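Trevor House refurbishment: progress report to the Cendon Fund
March 3, 2022
Prepared by Arwel Parri, site and buildings

You asked for a plain account of where the doors work has got to, and whether the second payment should be released. My view is that part of it should. The contractor's own summary, which Waltraud Gasser has already sent you, says the internal doors are "substantially complete". I would be slower to use that word.

Since January the Usside team have been working through the upper corridor. The house dates from 1830 and hardly any of its openings are square, so a certain amount of planing and packing was always going to be needed. I accept that. What I find harder to accept is that the schedule allowed no time for it, although the survey we paid for said so on its second page.

Ten doors were in this stage. I have been round all of them with the snag list and tried each one by hand, opening and closing it from both sides. Most behave well enough. Three catch on the floor covering and one will not stay shut unless the lever is lifted first. The contractor says this will settle with use. I have heard that about doors before and would like it put right while they are still here.

The white doors with lever handles have been the main worry. The handles came from Clitier and replaced the knobs, which several residents could not turn. They are certainly easier to grip. Whether they are easier to live with is another matter, particularly where a white door meets one of the wood-finish panels and there is little space between the two.

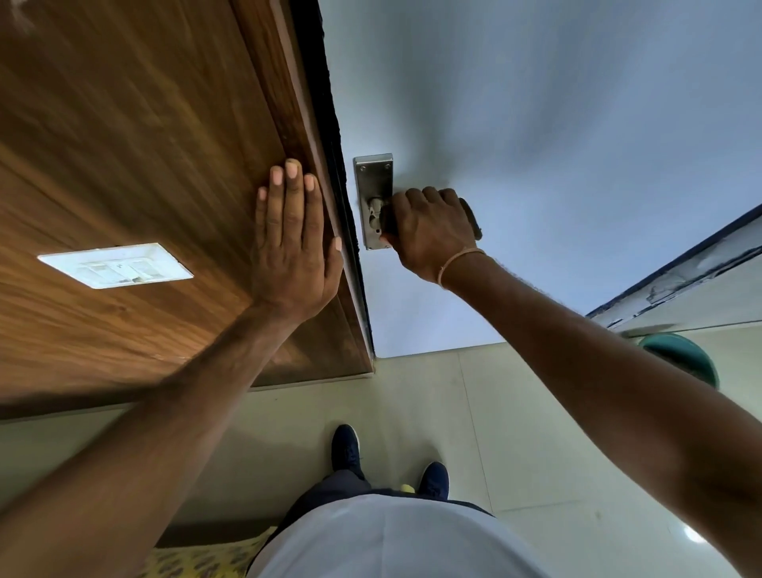 Lever handle on a white door, beside the wood-finish panel with the double switch.

At that spot I have asked for two things to be looked at again. The first is the gap along the dark edge of the wood, which was agreed as an even line from top to bottom. I want it measured, as I am not prepared to sign it off by eye. The second is the switch plate. The drawings leave room for it, but I would like somebody to try the light and the door together with a tray or a walking frame before we say the layout works.

On money, the handles and backplates came to £483, against an allowance of £600. The contractor has described this as a saving. It is one only if the handles last, and if the return visits are not charged to us. I have asked for that in writing and have not had it yet.

I have also been told that residents are "delighted". Two said they liked the handles, one missed the old knobs, and the rest had no opinion they wished to give me. I would not put any more weight on it than that.

My recommendation is to pay for the doors that open and close properly, and to hold back the balance until the four faulty ones have been rehung or eased and the gap has been checked. Waltraud thinks this is too strict and may write to you separately. The snag list is with the office at Trevor House and I will send a marked-up copy once Usside have been back.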